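Jellow Snack Jars: my review after a month of packing lunches

My sister-in-law has been after me for ages to try overnight oats, and I kept telling her I'd get to it as soon as I had something nice to put them in (an excuse, I admit). Well, she called my bluff and mailed me a set of Jellow jars, and now I'm a woman who eats breakfast before ten in the morning! I've had them for a month and a lot of you have asked, so let me tell you how it's gone.

You get 4 jars in a set and I paid nothing for mine, but I've since bought a second set with my own money for $32, so you know where I stand. Each one has a deep bottom for the wet stuff and a shallow cup that screws in on top for whatever you want to keep crunchy. I put Greek yogurt, chia seeds and a handful of frozen blueberries in the bottom, then walnuts and pumpkin seeds in the cup. By lunchtime the berries have thawed and turned everything purple, and the walnuts still have their snap.

I was worried about leaks, having lost a very good purse to lentil soup a few years back. I've carried these on their side, upside down, and wedged under a library book, and the only trouble I had was the one morning I was rushing and put the lid on crooked. Give it a proper turn until it stops and you'll be fine. 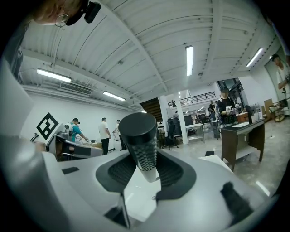
What I'd change

The cup is small. If you're trying to get more fiber and good fats into your day, you want room for a real handful of nuts, and this holds a stingy one. My friend Wian Buthelezi has the Girkholm jars, which have a bigger cup, but they're heavy as bricks and she leaves hers at home most days.

The seal also hangs on to smells. I made a curried chickpea salad in one (so good, recipe coming in April) and my oats tasted faintly of cumin for two days afterward. Pull the ring out, soak it overnight in water with a spoonful of baking soda, and let it dry all the way before you put it back.

Who they're good for

Anybody who skips breakfast and then raids the vending machine at eleven, which was me! Having something with protein ready in the fridge has done more for my afternoons than any amount of willpower. They're also a sensible size if you tend to pour with a heavy hand, like I do with granola.

If you mostly pack big leafy salads, get a wide bowl with a lid instead, because you'll never get a fork around in these.

I'm giving them four stars out of five, and I'd like the pale green ones next.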